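The Trirkero Letter
Household matters

The long business of buying a table

Several of you wrote in after last month's piece on chairs to ask when I would get round to tables. A fair question. I had been putting it off, as I put off the table itself, which took our household the better part of a year and one trip to a warehouse in the rain that we don't discuss.

What follows is what I learned, in no special order, with the bitterness mostly taken out.

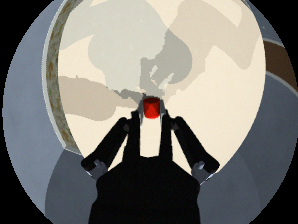
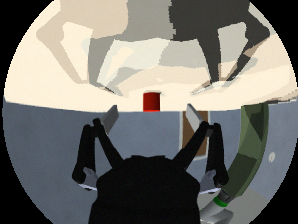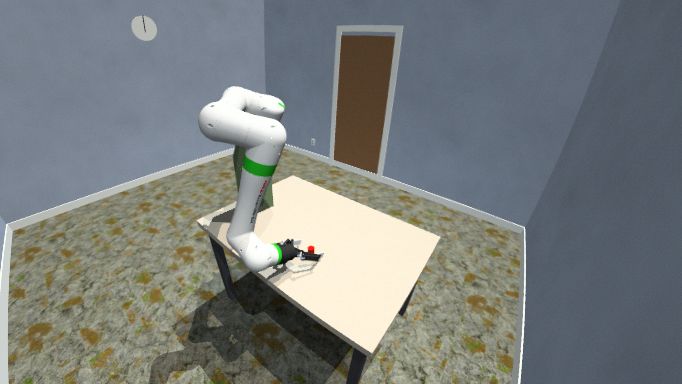

Measure the room, then measure it again with people in it

Every guide says to measure the room. Very few mention that rooms are measured when they are tidy and used when they are not. Our dining end is a decent size on paper. In life it contains a radiator, a door that opens the wrong way, a stack of things going to the charity shop (they have been going since spring) and a dog who believes the space under any table is hers by law.

The trick that worked for us was newspaper. Lay out sheets on the floor to the size of the table you want, tape them together and live with it for a week. By Wednesday we had all stopped walking round it and started walking over it, which told us the table was too wide. We took a strip off one side and tried again. The dog ate a corner, and we took that as a vote for something rounder.

Leave enough space behind each seat for a grown adult to stand up while annoyed. People standing up while content need less.

The showroom

Morais, out on the ring road, is where most of Trirkero ends up sooner or later. It is a pleasant shop. The lighting is kind, the floor is level, and there is always a bowl of lemons on whatever you came to look at. I have never known anybody keep that many lemons. Ask for the bowl to be moved before you decide anything, and sit down properly, with your knees under and your elbows out, as you would for a plate of something you had to cut up.

Crossing your legs is a good test too. A surprising number of tables have a deep rail running round underneath, placed with care at exactly thigh height. You will not spot it standing up. You will meet it at every meal for the rest of your life.

The table we liked best there was the Skakine, an extending model at £737, delivery extra. It was handsome and heavy and it opened with a noise like a drawbridge. The assistant did it with one hand. I needed two hands, a knee and an encouraging word from a stranger. We went home to think, and by that I mean we went home to look for a cheaper one.

On extending tables in general

I am in two minds about these. They promise that you can be a modest household most of the year and a generous one at Christmas. In practice the spare leaf lives behind a wardrobe, and by the time you have got it out, the guests have arrived and are standing about holding their coats. It also fades less than the rest, so your generous table has a pale stripe down the middle like a badger in reverse.

Still, if you have people to stay more than a few times a year, get one. Store the leaf flat if you possibly can. Ours leaned against a wall for a summer and came out with a gentle curve, and peas rolled off both ends.

Buying second-hand

This is what we did in the end. The small ads are full of tables, mostly from people who have moved somewhere smaller and are being brave about it. I looked at 47 listings before I found one with a photograph of the underside, and I rang that seller straight away.

A few things I would ask:

Does it come apart, and has anyone ever done so? These are separate questions.

Will it go through an ordinary door? "It came in through the window" is a bad sign, and "it was here when we bought the house" is a worse one.

What is under the cloth? If the seller has photographed it with a cloth on, there is something under the cloth.

Has it been kept in a garage? Garages do odd things to wood. So do conservatories, only more quickly.

Ours cost £407, including four chairs we hadn't asked for and could not politely refuse. Two of them are now in the bedroom with clothes on. It is solid, it is only slightly wobbly, and it has a ring mark near one corner that I have decided to be fond of.

The wobble

Check the floor before you blame the table. Turn the whole thing a quarter of the way round; if the wobble stays in the same spot in the room, you have a floor problem, and my sympathy. If it travels with the table, look at the bolts first, and after that at the feet. Stick-on felt pads come in different depths and can be doubled up. Folded card is a fine stopgap, and I speak as someone whose stopgap has been in place since February.

Please don't saw a leg. I know a household that did, a little off one and then a little off the next, and they now own a coffee table.

Looking after the top

Oiled wood wants oiling. The tin we use is Loltik, which smells of walnuts and old cricket pavilions, and one tin has lasted us ages. Rub it on thinly with a rag, go the way of the grain, leave it as long as the tin tells you and wipe off what hasn't sunk in. Open a window. Dry the rag flat outdoors before you throw it away, as oily rags left in a heap can heat up and catch fire all by themselves.

Painted and varnished tops ask for less. A damp cloth will do for most days. For white heat marks I have been recommended mayonnaise, toothpaste, cigarette ash and a warm iron, each by somebody who was quite certain and slightly cross with the others. I tried the mayonnaise. The mark is still there, and so was the smell for up to 5 days.

Getting rid of the old one

Offer it round before you take it to the tip. Ours went to a student flat two streets away and left on a borrowed trolley, upside down, with its legs in the air. They wrote to say it fits perfectly and to ask whether it had always wobbled.

Next month: lamps, and whether a room can have too many. Letters on the subject to the usual address, please, and keep them to a page if you can bear to.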